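Sukero Hand Gripper, Ernura edition
Set-up guide, part 4: First session at a table

Revised 2019-01-13. Replaces the December sheet, which had steps 6 and 7 the wrong way round and caused a certain amount of correspondence.

Read parts 1 to 3 first. If you have skipped them, you will meet them again under "If it won't start".

4.1 What you should have by now

A Sukero with both fingers fitted, a charged battery, a memory card in the slot, and the Ernura software on a computer that is not in the middle of updating itself. You should also have a table with ordinary things on it. Grusmont does not supply the table or the things.

Any everyday objects will do, provided they fit between the fingers and you would not grieve over them. The jaws open to 70 mm between the tips. Objects wider than that can be pushed, nudged or held by a rim, and people do all three, but please don't start there.

CAUTION: No full cups. No open ink. No glass until you have finished part 6. The seal around the trigger keeps out dust and a light drizzle, and coffee is neither.

4.2 Checking the fingers

1. Switch the Sukero off. The green light takes a moment to go out. Wait for it.

2. Look at each finger from the side. The ribs should run evenly from root to tip, with no splits and nothing wedged between them. Crumbs are the usual finding.

3. Press each flat inner face gently with your thumb. It should give, then come back. A finger that gives and stays given needs replacing (part 9).

4. Check the screws on both mounting plates with the small key from the lid pocket. Snug is enough. The plates are strong but the threads are not, and Normand Pelletier, who runs our repair desk, keeps a jar of the results.

5. Squeeze the trigger slowly until the tips meet. They should touch along their whole width. If one tip rides over the other, loosen the plate on that side, straighten it and tighten again.

NOTE: The fingers are soft so that they wrap slightly around what they hold. They are meant to bend. You need not write to us about the bending.

4.3 Starting a session

6. Switch on and hold the Sukero still, pointing at the table, until the light turns steady green. This is when it works out which way is down. If you wave it about at this stage it will form its own opinion, and every movement you record will be faithfully saved at a slant.

7. In Ernura, choose New session and type a name. Choose one you will understand next month. "Test", "test2" and "test2 real" are all taken, by everyone, everywhere.

8. Touch the tips together twice. Ernura should show the opening going to zero and back both times. If it shows something else, go to 4.6.

9. Press the side button to begin recording. One short beep means it has started. Two short beeps mean the card is full. A long beep means you have pressed the power button.

4.4 Framing the view

The camera sits behind the fingers and looks forward between them, through a very wide lens. Straight things come out curved. A square table will look as if it has been left near a heater, and the ceiling will join in. Leave it alone: Ernura needs the whole circle, and the correction happens when the session is loaded. Do not crop the picture to make it look nicer.

10. Hold the Sukero so that both fingertips are in view, with the thing you mean to pick up just beyond them. The tips should sit in the lower part of the circle.

11. Keep your other hand out of it. The software is trying to learn what fingers do, and yours are a distraction.

12. Check that the room has something in it to look at. Ernura tracks your movements by following edges and corners in the background: chairs, window bars, the backs of books. A bare white wall gives it nothing to hold on to. A busy room is a gift, so for once there is no call to tidy up.
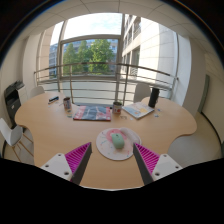 13. Move in at a walking pace or slower. Fast swings smear the view, and Ernura throws away what it cannot read. It does this without comment, and you find out later when your long morning's work has become a short one.

14. Close on the object, lift it clear of the table, move it, put it down, open. Pause at the end of each one. The pause is how the software tells where one pick stops and the next begins.

15. Press the side button again to stop.

NOTE: Windows are fine as long as the camera is not aimed straight at the sun. If the table turns into a dark shape with a glow behind it, move to the other side and work with your back to the light.

4.5 How many, and for how long

For a first session we suggest 40 picks, split between several objects. Ah-rin Ki, who tested this part of the guide on her colleagues at Sukprasert, found that most of them were getting careless after 2 sessions in a row and openly sulking after the third. Stop before that. A battery lasts about 60 minutes, and we recommend treating its end as the end of your shift as well.

Vary where you put things down. If every object goes back to the same spot, you will have taught the system one spot, which it will then pursue with great loyalty.

4.6 If it won't start

Light stays amber: the Sukero has not been held still. Put it on the table, take your hand away, and try again.

No light at all: battery. If not the battery, the battery cover, which needs a second click.

Opening does not read zero with the tips together: repeat step 5, then choose Reset jaws in the Ernura menu.

Session loads but the path jumps about: too fast, too dark, or too much blank wall. See steps 12 and 13.

Card not found: it is in the computer.

If none of this helps, write to the Grusmont repair desk with the serial number from the underside of the handle. Please do not post us the unit until we ask for it. Pack it with the fingers off when we do.

Part 5 covers copying sessions to the computer and deleting the bad ones.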